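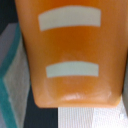 Grullport Home Start, progress report to the Grononell Fund
Oct 23, 2024
From: Parveen Mengal, program lead

Sorry this is short, van inspection this afternoon and I want it with you before then.

Where we are. Move-in support is up and running in both parts of town. 30 households moved in and visited at least once since the last report. Most are coming out of the Satavberg shelter, a few from hospital discharge, one family straight from a motel. Referrals still lumpy. Nothing for a week, then four in one afternoon.

Visits. The plan was one visit in week one and one in week four. Week one is fine. Week four keeps slipping, people start jobs or change phone numbers. We've moved to a text first, then a knock, and that's better. Evening slots help too but we only have two staff who can do evenings.

Rent and paperwork. By far the biggest chunk of time. Six households had a benefits gap between the old adress and the new one, and all of them got a late notice from the landlord in month one. Five sorted now. The other is waiting on a hearing. We used $477 from the emergency line to stop fees stacking up, receipts in the shared folder. I'd like to raise this with the county again, same form, same box, same mistake every time.

Kitchen packs. Still going out with every move. Pan, plates, placemats, basics. People ask for the pan before they ask for curtains. Had a long back and forth with Minami over bulk pricing, they will hold last year's rate if we order before January. I said yes in principle, need your OK on the timing. 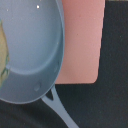 Light blue-gray frying pan, seen from above.

Furniture. Slower. Storage unit is full of wardrobes and has hardly any beds. We've stopped taking wardrobes. Mattresses have to be new so they come off the grant, not donations, and that line is running hot. Would like to move $2,000 across from training, where we've underspent (the first aid course got cancelled on us twice). Form attached.

Families. More kids than we planned for. School enrollment is taking longer than the lease does, which is backwards. The school office is helpful on the phone but wants proof of address, and the proof of address is a utility bill that doesnt come for a month. Now asking landlords for a signed letter on move-in day. Two have agreed, one says he'll think about it.
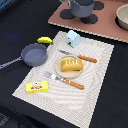
Toy bread loaf on a beige plate, toy knife beside it.

Staffing. Down one since August. Interviewed three, offered to one, she starts once her references are in. Meanwhile I'm covering Satavberg on Mondays, so if I'm slow on email that's why.

What's not working. The drop-in. Tried it at the library, then at the church hall, more than once got zero people. Folks would

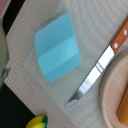
rather we came to them. I'd drop it and put the hours into week four visits, unless you object.

Next quarter: clear the mattress backlog, fix the landlord letter so it's one page, get the exit survey out. Survey is drafted, too long, cutting it down.

Need from you: yes or no on the budget move, yes or no on Minami, and who I send the year-end numbers to now.

Parveen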